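Lorkmont Community Boards > Home & Garden > Renting and Sharing
Topic: Splitting the hydro bill when one person works from home

maplewidow
Posted Monday, February 6, 2017
Okay, need some outside opinions before I say something I regret. There are three of us in a rented upper duplex near Julport. Since the fall one housemate has been home all day doing transcription, with a baseboard heater going in her room from breakfast on. The other two of us are out by seven. Last bill was a shocker and she wants to keep dividing it evenly, same as always. I like her! She's a good housemate, she cleans the tub! But I'm paying to heat a room I've been in maybe twice.

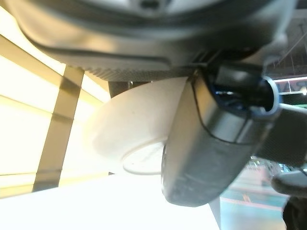
So my idea was that she pays an extra $100 over the winter, one lump, and we go back to even shares in March when it warms up. My other housemate thinks that's harsh. Is it harsh?

toque_and_dagger
Not harsh. If anything you're being soft. Heat is most of the bill at this time of year if you've got baseboards.

Ilham Farouk
I'm going to disagree with both of you. I've been the one at home. You're also the one who signs for everybody's parcels, lets the plumber in, and notices when the freezer door's been left open. I never sent anyone an invoice for that. An even split is an even split, and once you start measuring you'll be at it forever (who takes the long showers? who's got the beer fridge?).

toque_and_dagger
Signing for a parcel doesn't cost anything, Ilham.

Ilham Farouk
It costs my morning when it's "between 8 and noon" and they show up at ten to twelve.

bovari_ken
We had the same fight in our place on Bovari Street, except it was a space heater, and the fellow swore up and down it used less than a light bulb. It did not. We got one of those plug-in meters from the hardware store and left it on for a week, and after that there wasn't much left to argue over. Won't help you with a hardwired baseboard, mind you.
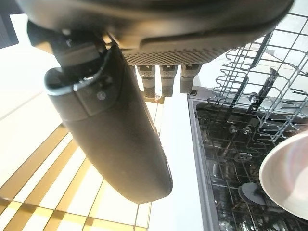
What I would do is dig out last winter's bills and compare the kilowatt hours, and leave the dollars out of it because the rates change. Ours was 3188 for the two coldest months, and that's an old house with windows you can feel the wind through. If yours jumped a lot from last year and she's the only thing that's different, you've got your number.

maplewidow
Good idea about last year's bills, I think they're in the drawer with the takeout menus. Ilham, I do take your point about the parcels. She did wait in for the furnace guy at our old place.

cherkaoui_corner
Has anybody asked if she can write it off? If she's self-employed she may be able to claim part of the heat for her workspace. My sister does. Then the extra stings a lot less. She should check with whoever does her taxes though, don't go by me.

toque_and_dagger
That's a decent angle. Then she's got no excuse.

Ilham Farouk
"No excuse" is exactly the tone I'd leave out of the conversation, thanks.

bovari_ken
Also get her a draft stopper for the door, and plastic film for the window if it's leaky. Ten-minute job with a hair dryer.

maplewidow
Found the bills, except for January of course. Going to bring up the taxes thing over supper tomorrow and see how it goes. Does the window film take the paint off when you peel it? The landlord's fussy about the trim.

bovari_ken
It can if the paint's old. Warm the tape up first and go slow.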